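Yakubu Building, Ground Floor Workshop and Prep Rooms
Fire Door, Exit Route and Floor Inspection Checklist with Comments

Inspector: Comfort Frimpong
Accompanied by: Kwaku Eshun, building operations
Period: August
Start of walk: 8:40 a.m.

Ratings used on this sheet: OK, acceptable as found. M, monitor until next visit. R, repair required. NA, not applicable. An R item needs a work order number before the sheet is closed out. Comments are required for M and R and are optional for OK.

Section A. Exit routes

A1. Main corridor clear to full width. OK

A2. Exit signs lit, both faces. R
Sign over the loading door is dark on the corridor face. The street-facing side is lit. Lamp strip replaced twice in the past year, so the driver should be tested before another strip is ordered.

A3. Emergency lights operate on test button. M
All units came on. The unit outside the Jurnow store room dimmed noticeably before the end of the test. Battery date label is illegible. Replace the battery at next service if no record of its age can be found.

A4. No storage in stairwell. R
Flattened cartons and a hand truck under the lower flight. Removed during the walk. The same item was marked R on the previous sheet. Eshun to post a notice on the stair door and to raise it with the Fonance tenant in writing.

A5. Exit hardware releases with one motion, no key or special knowledge. OK

A6. Route map posted and current. M
Map still shows the former partition at the east end. Route itself is correct. Redraw when the next set of maps is printed.

Section B. Fire doors

B1. Labels present and legible on door and frame. M
Frame label on door 4 has been painted over. Paint to be removed with a plastic scraper. No solvent on the label.

B2. Doors close and latch from fully open. R
Door 2 stops short of the latch. Closer arm is sound and there is no oil at the body. Closing speed is acceptable but the latching speed valve has been turned in too far. Adjusted by Eshun on the spot, then tried from fully open, from half open and from a hand's width. Latched from the first two positions only. Hinge side shows rubbing near the top, so the top hinge screws should be checked before the closer is adjusted again.

B3. Doors close and latch from partly open. R
See B2. Same door, same work order.

B4. Clearance at head and jambs within limit. OK

B5. Clearance at bottom within limit. M
Door 5 is at the limit on the latch side. Threshold is worn by cart traffic. Measure again next visit at the same point, marked in pencil on the frame.

B6. No wedges, hooks or tied-back handles. OK
Wedge found loose on the floor behind door 4, not in use. Taken away.

B7. Seals continuous and firmly attached. R
Seal on the meeting edge of the double doors has pulled out of its channel at handle height. Do not glue. Fit a new length from the Vudum kit held in operations.

B8. Glazing intact, no cracks, beads tight. OK
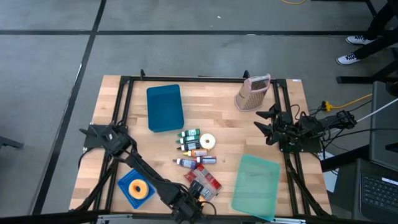
Section C. Floors

C1. Surface sound, no spalling or loose patches. M
One shallow patch near the floor drain has begun to lift along its north edge. Sounds hollow when tapped. No trip edge at present. Saw-cut and refill if the hollow area spreads past the pencil outline.

C2. Level changes marked. OK

C3. Floor tape firmly stuck along its length. M
Corridor tape is lifting at the cart turning point. Cut back to sound tape and patch. Degrease before applying, otherwise the patch will fail in the same way.

C4. Drains clear, gratings flush and secured. R
Grating screw missing at the prep room drain. The remaining screws are tight. Replace with the same thread size. The last one fitted was a wood screw and had worked loose.

C5. No cords across walkways. OK

C6. Mats lie flat. OK
Entrance mat replaced since the last sheet. Beveled edge on all sides.

C7. Spill kit stocked and sealed. M
Kit is complete but the seal tag is broken. Contents checked against the lid list and resealed. If the tag is broken again at the next visit, move the kit to the corridor side of the door, where it is in view of the desk.

Section D. Extinguishers and hose stations

D1. In designated place, visible and reachable. OK

D2. Gauge in operable range. OK

D3. Pin and tamper seal in place. R
Seal missing on the unit beside door 5. Pin present, gauge normal, weight consistent with the tag. Unit to be exchanged. Resealing without an internal check is not acceptable on this sheet.

D4. Monthly tag initialed. M
Two months initialed in the same ink and the same hand position. Eshun will confirm whether both checks were carried out.

D5. Hose cabinet opens freely. OK
Slight drag at the lower hinge. Lubricated.

Section E. Records

E1. Previous sheet on file. OK

E2. Open R items from previous sheet closed out. R
Stairwell storage (A4) remains open. Loading door sign (A2) was closed out and has recurred. Recurring items are to be listed under the original work order so that the history stays in one place.

E3. Alarm test log up to date. OK

E4. Contractor certificates on file for door work. M
Certificate for the double doors is a photocopy with the second page missing. Full copy requested.

Cost note. Operations holds 3250 for door and seal work in this period. The hinge and seal repairs under B2 and B7 fall within that amount. Threshold replacement at door 5 does not, and should be quoted separately if B5 moves from M to R.

Order of work
B2 and B3 first, then D3, A2, C4, B7.
A4 is to be rechecked by Eshun at the end of each shift until the next visit.

Sheet returned to operations at 11:15 a.m. Work order numbers for all R items to be entered by K. Eshun. Copy to C. Frimpong.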